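Before You Begin

Flexible hoses, cable runs and rubber sleeves in the Nelley workshops are checked by the person using the bench. The check takes five minutes and is recorded on the card kept at each station. Staff at the Taipe site follow the same procedure but file their cards with the front office.

Switch off the equipment at the wall and allow it to stand for 30 minutes before touching any hose or cable.

## 1. Look over the full length

Start at the wall and work toward the tool. Note any cracks, flat spots, swelling or places where the outer cover has been rubbed thin. Rubber sleeves should be checked between the ribs, where small splits are easily missed. Use a flashlight if the area is poorly lit.

Tape is not accepted as a lasting repair. Where a hose or cable has been wrapped, write "taped" on the card and give the position of the wrapping. Do not peel the tape back to see what is under it.

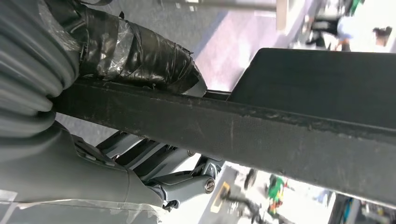 ## 2. Check the clearance

Hoses and cables must not be pulled tight over a metal edge. Leave enough slack for the full range of movement, and keep at least 5 inches between any cable and a heat source.

## 3. Complete the card

Enter the station number, the month and your initials. Use form 732 for anything that needs replacement and place it in the Eltodus tray by the supply window. Parts costing more than $200 require a supervisor's signature before they are ordered.

Equipment marked for replacement stays switched off until the new part has been fitted and the card has been signed.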